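Huvell Pauses Robotic Memory Installation at Flarkton Workshop After Grip Fault, Shares What It Has Learned So Far

FLARKTON, December – Huvell, which repairs and refits used desktop computers for schools and small offices, said today that it has paused unattended running of the robot cell at its Flarkton workshop after the two-finger gripper let go of memory modules partway through a placement. No one was hurt, and we are very glad to be able to put that first.

The fault came up during an evening run. The gripper control software, supplied by our longtime partner Wernix, lost pressure on the fingers for a moment as the wrist turned down toward the board. The arm should have stopped right there. It carried on to the slot and pressed, and in nine machines the module went in crooked and the slot latches were damaged. We then pulled all 153 computers that had passed through the cell since the last software update and checked each one by hand on the bench, which took our technicians the better part of a week and a great deal of coffee.

None of the nine had left the building. We have written to every customer with an order in progress, and if yours is running late, we are truly sorry and thank you for bearing with us.

Wernix has since sent a corrected version that halts the arm whenever finger pressure drops, and Huvell has asked Suwannarat, an independent machine safety firm, to look over the whole cell – the emergency stops, the guarding and the way faults are reported to the operator. Until that review is finished, the arm will run only at reduced speed, with a trained technician at the stop button the entire time. We plan almost 200 supervised placements before we even talk about going back to evening runs. 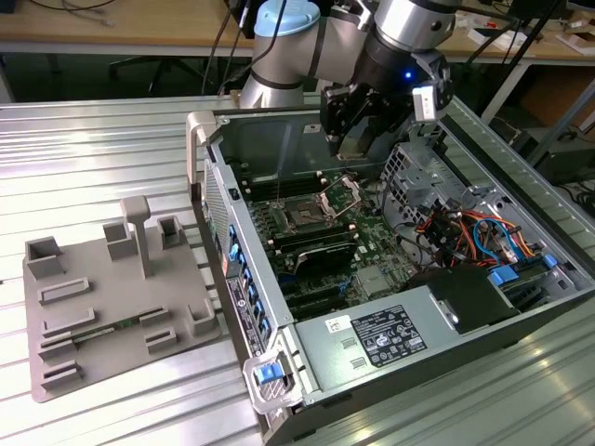
Flarkton shift leads told us that the slower pace has been easier on everyone than they expected, and that they would like the new pressure alarm to sound out on the floor as well as show up on the screen. We think that is a fine idea and have passed it along to Wernix.

Customers with questions about an order may call the Flarkton front desk until 7 p.m.

Recent items
Huvell extends trade-in program for school desktops
Flarkton workshop adds a second test bench
How to back up your files before a repair

Comments (3)
deskfan: Thanks for saying how many were affected. Most places wouldn't.
mapleroad: Does a bent latch mean the whole board gets swapped?
oldtower: Got my letter, order is two weeks behind. Fine by me if it works.

Contact Huvell Press Office | © Huvell | Back to top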